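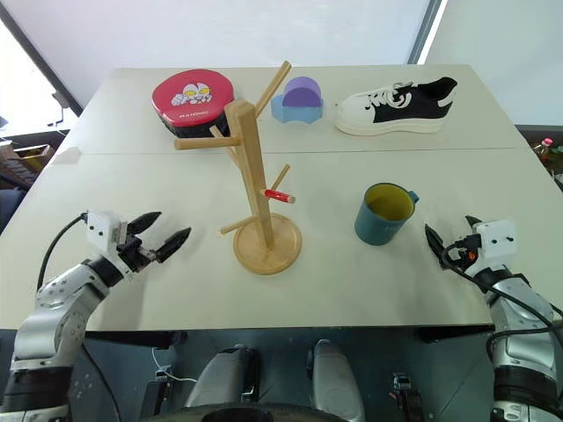

The mug tree on the table, with the teal mug ready beside it.

How to Hang Mugs on a Wooden Mug Tree

A mug tree takes up less room than a row of mugs on a shelf, but it tips if you load it carelessly. The one used for this page has a round base, a square post and five pegs set at different heights.

1. Set the tree on a flat surface. If your table is made of two sections, press on both sides of the joint first. A base that straddles an uneven joint will rock.

2. Clear the pegs. Pens and markers tend to end up on them, and a mug handle needs the full length of the peg.

3. Start with the lowest peg. Put your heaviest mug there and the next heaviest on the opposite side of the post.

4. Turn the mug so the handle faces the peg. Slide the handle over the tip and let it down slowly until it rests against the post — don't drop it the last inch.

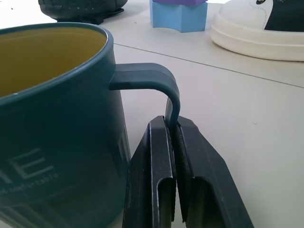
The squared-off handle of the teal mug. Check the opening against your pegs before you hang it.

5. Look at the handle shape. A squared handle may settle on its corner and leave the mug hanging at an angle. Move it to a steeper peg if it swings.

6. Fill the upper pegs last, with small mugs only. Leave a peg empty if two rims touch.

Dry the mugs before hanging them. Water runs down the pegs and collects where they join the post — on bare wood it leaves dark rings. Wipe the base on Saturday when you do the rest of the kitchen.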